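Robotique de manipulation – Travaux dirigés
Fiche 6 : compte rendu de la démonstration Lokholm, 21 mai 2026

Objet : collecte de trajectoires de manipulation textile à l'aide de pinces tenues à la main. La démonstration portait sur la saisie et le pliage de vêtements dans une pièce d'habitation.

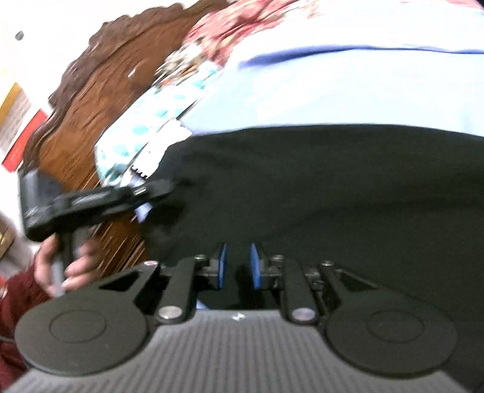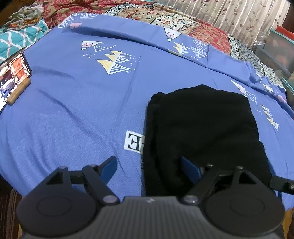

1. Matériel

Pince à deux doigts opposés, garnis de patins bleus et portés par des bras articulés symétriques. L'opérateur tient l'outil par une poignée. L'ouverture des doigts est enregistrée en même temps que l'image. Le tissu noir sur fond clair constitue un cas défavorable : peu de texture, plis difficiles à segmenter.

2. Déroulement

Chaque épisode comprend quatre phases : approche, pincement du bord, transport, dépose. La consigne est de marquer un arrêt bref, doigts ouverts, entre deux saisies. Les épisodes sans arrêt sont rejetés au découpage automatique.

3. Données

Jeu Tuvitz, état de février : 3 630 épisodes, dont plus de 200 sur textile sombre. Fraction écartée après relecture : 103 épisodes. Motifs principaux : perte de localisation, glissement du tissu, occultation prolongée d'un doigt.

4. Points à retenir pour le TD

– Repère outil : origine entre les deux patins, axe z dans la direction d'approche.
– Synchronisation des deux pinces : voir la note Wiltdale, section 2.
– Le flou de mouvement dégrade l'odométrie visuelle ; limiter la vitesse en phase de transport.

5. Travail demandé

Écrire la transformation entre le repère caméra et le repère outil, puis proposer un critère de détection du glissement à partir de la seule ouverture des doigts. Deux pages maximum.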